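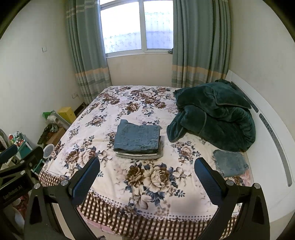 Which gripper pads should you fit for folding laundry, hard or soft? Soft ones for lifting and turning cloth, and a thinner, firmer pair if most of the work is pulling single layers apart.

Trying out grippers on household fabrics
Posted Nov 25, 2023

35 shares | 2 comments

These notes come from three weeks of evenings with hand-held grippers, working on clothes and bedding at home. I tried two sets of finger pads, the Lirnar soft pad and the Dawber ribbed pad, on the same tool body. The tips apply to most two-finger grippers with parallel or linkage fingers.

Set the opening before you start
Open the fingers to a bit more than the thickness of what you are picking up. A folded pair of jeans needs a wide opening at the waistband and much less at the hem. If you start fully open every time, the tips push the rest of the pile about.

Pick up from the folded edge
A folded edge gives the pads something round to close on. Open edges slide apart and you end up with one layer. With jeans, go in at the fold opposite the waistband. Back pockets are thick and stiff, so keep the pads clear of them.

Press down first, then close
For thin cotton lying flat, rest both tips on the cloth, press lightly and close slowly. The cloth rises into a ridge between the pads. The Lirnar pads did this well on T-shirts and pillowcases. The Dawber pads skidded on anything smooth but held denim better than I expected.

Plush blankets
Take a bigger handful than you think you need. The pile squashes down and the grip slackens as you lift. Squeeze, wait a moment, squeeze again, then lift. Check the pads afterwards for fluff.

Moving a whole stack
Don't try to pinch a stack from the top. Slide one finger under the bottom item and bring the other down on top. Two grippers, one each side, is much easier. Keep them level or the middle layers creep out.

Work on a bed if you can
A table is too hard under the fingertips and the tips jar when they touch down. A mattress gives a little. Pull the bedspread tight first or you will pick it up along with the clothes. I did this more often than I care to say.

Cleaning the pads
Wipe with a damp cloth and let them dry fully. Fabric softener leaves a film, and after a few loads of towels both sets lost grip until I washed them in warm water with a drop of washing-up liquid. Don't use solvent on soft pads.

Keeping score
I did 200 picks with each set, mixed fabrics. A pick passed if the item came up and stayed up until I put it down. The Dawber pads managed 119 passes. I lost my sheet for the second half of the Lirnar run and will do it again before giving a number.

Check the joint screws every evening. One worked loose on the left finger and made the tips meet unevenly, which spoiled a good hour of picks.

Comments (2)

Ming-te Wan
Have you tried the Vender pads? Same mounting holes as the Dawber ones. They are softer at the tip and firm further back. Good on socks, poor on fleece.

Warby
Agree about the bedspread. I tuck mine under the mattress on both sides before starting. For towels I go in at a corner and forget the fold.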